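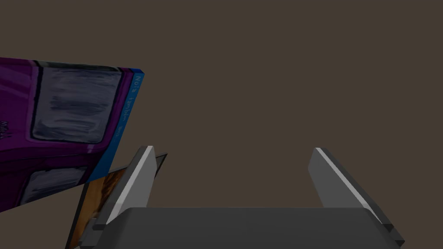 Henare, August

So I finally did the thing I've been threatening to do since spring, and spent a whole evening reading up on whether a robot could clear off my shelf. You know the shelf. Every house has one. Mine is in the hallway and it has boxes nobody opened, a couple of pictures waiting for a nail, and a dead flashlight.

The picture up top is a render, and it's the kind of job I mean. There's a purple box tipped over at an angle, a picture frame half behind it, and the gripper with its two fingers spread wide and nothing between them yet. To you and me that's three seconds of work. Grab the box, stand the frame up, go make coffee.

But think about it from the gripper's side! The box is big and leaning, so where do you pinch it? If you pull it out first, does the frame fall over? I'd stick my other hand behind it without thinking. Two fingers don't have another hand. I went down a real hole on this (it was past 11 pm, I had work in the morning, no regrets).

A small outfit called Tellosard has been putting out its practice runs in simulation, and I watched 44 of them back to back. The ones with a single item sitting by itself were great, kind of soothing even. Once two things touched, it got messy. One poor carton got nudged along for so long I started rooting for the carton. Their notes say they run 600 tries on a layout before they take it anywhere near a real arm, and I believe it.

Then there's Levley, which is supposed to be the one you can have at home someday. I saw it at a demo in the mall at Cinotau last winter. It folded a towel! It took long enough that I went and got a pretzel and came back and it was still on the same towel, but the fold was neater than mine. When somebody's kid handed it a second towel in a ball, it just sort of held it.

My brother-in-law works in a warehouse and he's much less impressed than I am. He says the machines there are terrific with identical boxes on a belt, and a person still gets called over when one comes down crushed or sideways. My hallway is basically all sideways.

Would I buy one? If it could do the shelf and the laundry, sure, I'd give up a vacation for that. For now I'd say roughly 70 percent of what I want done around here is still on me. I did get the flashlight into the trash, though. The pictures are still waiting for a nail.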